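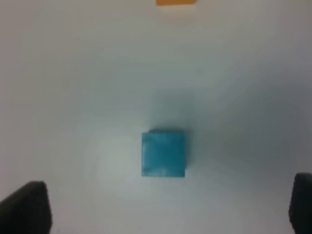 LENWOOD — Umach will hold an open day for its bench automation group on Thursday at the company's Lenwood building, with demonstrations of small-part handling running from 10 a.m. to 4 p.m. The program is meant for production engineers, technicians and instructors who want to see how a block-sorting routine is set up, run and corrected on an ordinary white table. Visitors will be able to follow the work from the wrist camera, where a single teal cube lies just ahead of two open gripper fingers and the finger positions can be checked against the part before the arm goes any lower. The same view will be shown on a monitor beside each station.

The open day is the first at Lenwood to cover the Gadia handling program, which Umach started as an internal project to shorten setup on short-run sorting jobs. Gadia uses two camera views. One is fixed and covers the whole working area. The other travels with the gripper and covers only the last part of the approach. The software takes the position of the part from the fixed view first, then corrects it from the wrist view once the gripper is over the part.

The demonstration task is deliberately plain. Colored blocks are placed by hand on the table, and the arm is to pick them up and set them down inside a marked area. The blocks have no codes or labels. Color and outline are the only information the software receives about them, and a visitor may move any block between cycles while the arm is at its stop position.

Umach chose the task because it shows errors clearly. A part set down a short distance outside the line can be seen from across the room, and so can a part that turns in the fingers. Both faults also occur in kitting and tray loading, where they are harder to find and usually come to light further down the line.

Lighting will be treated as a separate topic. Wrist cameras work close to the part, and the arm itself changes the light on the table as it moves. Color values read at one height may not match those read at another. The Gadia software stores each channel on the usual scale of 0 to 255 and compares the part with the table next to it, so that a general drop in brightness does not change the color the part is assigned. Staff will run the comparison with overhead lights on and with half of them switched off.
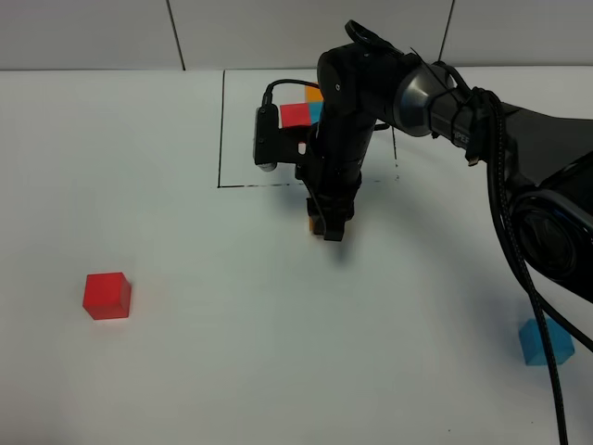
Manee Kaewkla said that the placing step had taken more work than the picking step, and that the group had at first underestimated how often the arm would block the fixed camera's view of parts already set down. Kaewkla added that the present release keeps the last confirmed position of every part in memory and asks for a fresh look only when the arm has moved clear — a slower method than the one first planned, but one that operators found easier to follow.

Cable routing on the arm will also be discussed. A cable that hangs free can cross a part in the fixed view and split it into two regions of the same color. Gadia joins such regions when their edges line up and their combined size matches a known part. If the match fails, the part is marked as uncertain and left where it is until the next look. Attendees who have met this problem on their own equipment are invited to bring still images for the afternoon session.

The demonstrations will be given in groups of 8, with each session lasting 45 minutes. The order of work in each session is as follows.

Camera check. The fixed view and the wrist view are compared using one block at a known position.

Approach and grip. The arm moves to the part, pauses, corrects, and closes. The pause may be lengthened on request so that the correction can be read from the monitor.

Placement. The part is carried to the marked area and released. The release height is set by the operator and may be changed between cycles.

Fault handling. A block is moved during the stop, and the operator shows how the routine recovers its position.

Questions on wiring, jaw wear and cell layout will be taken at the end of each session. Questions on pricing should be directed to the sales desk at the front entrance.

Okoth, which builds workholding and small fixtures in the same district, will show finger blanks and bench mounts in the adjoining room. Its staff will have sample blanks in several hardnesses and can discuss pad materials for parts with smooth faces. Okoth will also take orders for custom blanks on the day, with drawings accepted on paper or as files.

Registration is required. There are 198 places in total, assigned in the order in which requests arrive. Requests should give the visitor's name, employer and preferred session, with a second choice where possible. Instructors bringing students should register the whole group under one name and state the number of students. There is no charge for attendance or parking.

Visitors should report to the front entrance 15 minutes before their session. Closed shoes are required in the demonstration room, and long hair and loose sleeves must be tied back near the stations. Safety glasses will be supplied. Photography is permitted in the demonstration room but not in the assembly area, which visitors will pass on the way in.

A written summary of the Gadia settings used during the day will be sent to registered visitors in the following week. It will include the color thresholds, release heights and approach speeds for each of the 4 stages, along with the fault log from all sessions. Umach has not set a date for general release of the software.

About Umach

Umach designs and services bench automation equipment for light assembly, sorting and inspection. The company's Lenwood building houses its application group, training room and repair shop.

Press and registration inquiries may be made through the Umach front office at Lenwood during business hours.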